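Reheating Bread and Buns in the Shared Kitchen

This entry continues the series on the daily use of the kitchen at Trernmont, where I have kept house for 2 years. The previous entry concerned the refrigerator shelves. The present one concerns the microwave oven, which receives more use in November than any other appliance in the building.

Residents are asked to place a single bun directly on the glass turntable only when the plate has been washed that day. In all other cases a saucer or a sheet of paper towel should be used. The oven is rated at 1000 watts, and a plain bun of ordinary size requires very little time at that setting. Tamsin Rosenthal prefers half power and a longer interval, and her method is equally acceptable. 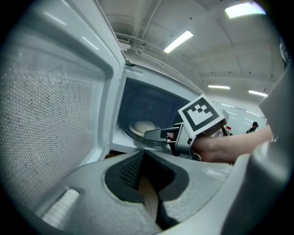 Filled buns require additional care. The filling becomes hot well before the dough does, and the bun should be left to stand for one minute before it is served. Buns kept overnight in the refrigerator may be covered with a damp cloth to prevent a hard crust.

The door is to be opened fully before any item is put in or taken out. Crumbs should be wiped from the turntable after each use, and the mesh screen cleaned with a soft cloth and no abrasive powder. Tien-fu Hsueh has asked that the glass plate be washed by hand, as the dishwasher chipped the last one.

The next entry will address the kettle and the care of the bread box.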